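Dremholm restoration: which version are you watching?
Forum: Animation > Features > Transfers and Restorations
5 posts per page, sorted oldest first

celwasher
Posted 9:14 am
I finished comparing the two available versions of Dremholm, the older disc and the new Doretti restoration. The new one is sharper in the harbor sequence and the backgrounds hold more texture. The problem is grain. On the older disc it is coarse but even. On the Doretti it disappears during pans and returns when the camera stops. That is temporal noise reduction, and it is set too high. Line work on the secondary characters thins out wherever it happens, worst in the bell tower chase.
Has anyone checked whether the streaming copy uses the same master?

pan_and_scan_dan
Posted 9:52 am
Same master. I matched 40 shots between the disc and the stream, and framing and color agree on all of them. The stream has a lower bit rate, so the grain question is harder to judge there.
I don't agree about the line work. The secondary characters were inked with a thinner pen in the second half of the film. You can see it on the old disc too if you turn the sharpening off on your player.

celwasher
Posted 10:20 am
Sharpening was off on both. Look at the bell ringer's sleeve. The contour is continuous when he stands still and broken when he moves. A thinner pen would look thin in both cases.

Navaratnam_fan
Posted 11:03 am
The sleeve could be a xerography fault. Cels from that period lost line in the copying stage, and moving drawings were copied in bulk while held poses were often touched up by hand. It would give you the same result with no noise reduction involved.
On the larger point, I think this film is underrated because people only discuss its transfers. The Navaratnam score does most of the work in the last reel and I never see it mentioned. The new 5-channel mix puts the low strings in the rear speakers, where they don't belong. Use the mono track.

inbetween_269
Posted 11:41 am
Agree on the mono track. It is the second option in the audio menu, labeled only as "alternate."
For the sleeve, there is a way to settle it. The Brirkex book of production drawings reproduces that shot, drawing 269 in the sequence. If the line is broken in the pencil, it is the original animation. If the pencil is whole, you are down to copying or processing.

celwasher
Posted 1:30 pm
Does the book reproduce it at a useful size? The sample pages I have seen were small.

inbetween_269
Posted 1:58 pm
Half a page. Good enough for a contour, no use for shading. My copy came this morning and I will check tonight.
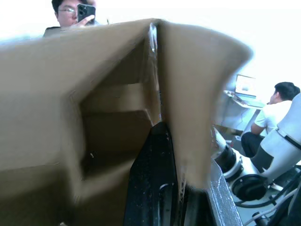

Reply 8
pan_and_scan_dan
Posted 4:07 pm
Even if the pencil is whole, that doesn't prove noise reduction. Navaratnam_fan's xerography explanation survives that test. You would need the cel, or an older print.

Reply 9
Deok-su Na
Posted 6:25 pm
I have projected this film from a 35 mm print, last time in May. The sleeve line is lighter in motion on the print but it does not break. So there is some loss at the copying stage, and the transfer makes it worse. You are each partly right.
Grain on the print is constant through the pans. I would put that part down to processing.

Reply 10
inbetween_269
Posted 9:36 pm
Checked. Drawing 269 is on page 768 of the combined edition. The pencil contour is whole from shoulder to cuff, with one overlap at the elbow.

Reply 11
celwasher
Posted 9:50 pm
Thanks. With the print report added, I am keeping the old disc for the chase and the Doretti for everything before it.

Reply 12
pan_and_scan_dan
Posted 10:12 pm
I still prefer the Doretti throughout. The old disc crops the left side in the harbor shots and the color drifts toward green after the reel change. I will take a thin sleeve over that.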